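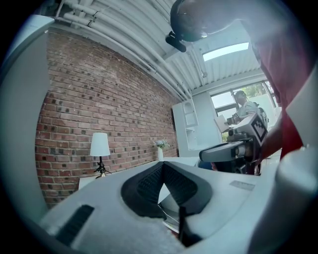
A brick wall does not want a picture on it, it wants a lamp in front of it, Ha-neul Wi remarked in the second round of interviews, and several other residents made the same point in plainer terms. They had moved in with framed prints, found the brick hard to drill and the mortar crumbly, and put the prints away. What they placed along the wall instead is the subject of this section.

## 4.2 Furnishing against exposed brick

The survey covered 121 households in the Lostlow buildings, all of which have at least one interior wall of unpainted brick. Residents were asked which pieces they kept within reach of that wall, how long each piece had stood there, and what it had replaced. Answers were compared with the room plans drawn up during the January visits.

The most common arrangement was a low, light-colored surface carrying one tall object and, at some distance from it, one small one. Figure 4 gives an instance. A table lamp with a white cylindrical shade and a black tripod-style base rests on a white side table against red brick, and a small white vase of pale flowers and green leaves sits further along, near the end of the wall. The bricks run from light red to dark brown, with many of the darker ones scattered through the surface, a mixture found in most of the Lostlow rooms.

Residents who chose white pieces gave fairly consistent accounts of the choice. Dark furniture, they said, "disappeared" against the wall in the evening. Ji-hoon Ki had owned a walnut cabinet for years before the move and sold it within a month of arriving. Others kept their dark pieces but moved them to the plastered side of the room, where they were easier to see and to dust. The preference was weaker in rooms with large windows, and in two of the corner units it was reversed.

Lamps deserve separate mention. Ceiling fixtures in the buildings are placed near the center of each room, and brick reflects little of the light that reaches it. Table lamps were therefore treated as a fixed part of the room. They were seldom moved for cleaning and almost never lent to another room - even in households where chairs and small tables changed places every week. Plain shades were preferred to patterned ones. Rizwan Satti described the pattern of the wall as "already enough to look at," and similar wording appears in the notes from other interviews.

Small vases were less stable. Many residents reported that a vase had begun as a temporary item, set out for a visit or a holiday, and had stayed. The contents were changed more often than the position. Where a vase and a lamp shared a wall, most residents preferred a clear gap between them, and the usual explanation was practical: a sleeve or a cord could knock the smaller object over.

Two limits should be noted. The plans record furniture and not the objects standing on it, so the position of lamps and vases rests on interviews and photographs. In addition, residents had notice of the visits and some had tidied beforehand. Hae-won Cheon stated that the side table was normally covered with mail - a condition recorded in none of the photographs from that household.

Differences between owners and tenants were small for lamps and side tables. They were larger for shelving, which requires fixing to the wall, and are taken up in Section 4.3.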